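Saston Residents and Makers Association
Minutes of the general meeting, Feb 18, 2020

Chair: Elspeth Strachan
Minutes: Erasto Kariuki
Apologies were received from the Lương family and from the bike repair group.

1. Minutes of the last meeting
Approved with one change. Under "Parking," the words "north lot" should read "south lot."

2. Sewing and mending group
The group asked to keep its present slot through the spring. Agreed. They have used up the cotton bought last fall and would like $500 for fabric, thread and a second iron. Elspeth said the group came in under budget last year. One member asked if donated cloth could be used instead. The answer was that donations are welcome but tend to arrive in small pieces, and the tote bag project needs full widths. The $500 was approved, to be spent before the end of April.

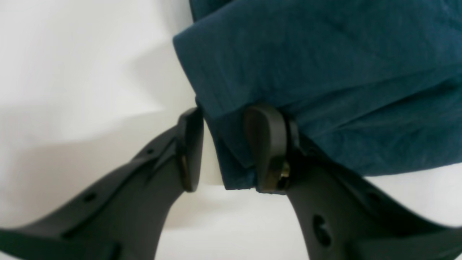 Teal fabric.

Woveo has offered a discount on end rolls if the order is placed in one go. Erasto will write to them and ask for a price list.

3. Newsletter
The print run stays at 1000 copies. There was a long discussion about delivery on Flekport Road, where two buildings now have locked lobbies. Erasto has asked both managers for access and has heard back from one. Copies for the other building will be left at the corner store for now.

Articles for the next issue are due two weeks before printing. Please send them as plain text — the last issue was held up by files that would not open.

4. Storage
The space under the benches was raised again. Members were reminded that it is shared, and that items left there should carry a name and a phone number. Anything without a label at the end of April will be moved to the back hall for a month and then given away. Elspeth asked that nothing be pushed up against the heating.

A proposal to rent a locker off site was not supported. The cost was thought too high for the amount we would put in it.

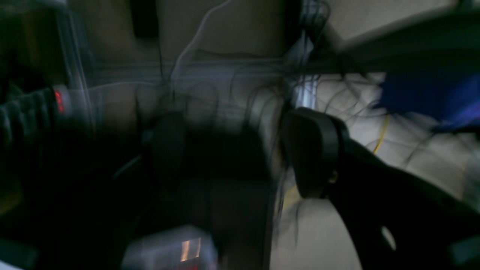

5. Spring plant swap
The swap will go ahead in April, outside if the weather allows. We need 4 people to set up and 4 to clear away. A sign-up sheet is by the door. Seedlings should be in pots, with the name of the plant written on each one. Last year there were a lot of tomatoes and very little else, so beans, herbs and flowers would be welcome.

The large white table with the curved sides will be used for check-in.
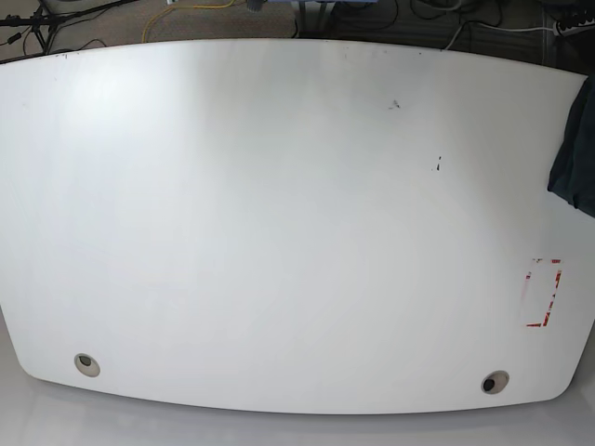

Tea and coffee will be served from the kitchen hatch, with cups to be returned there and not left on the steps. Elspeth will ask the bakery about rolls. Raffle prizes can be handed in at any time before the swap.

6. Any other business
The outside light over the side gate is still out. Erasto will call the electrician again.

A member asked for the meeting to start half an hour later. Views were mixed — this will go on the next agenda.

The meeting closed at 8:40 p.m.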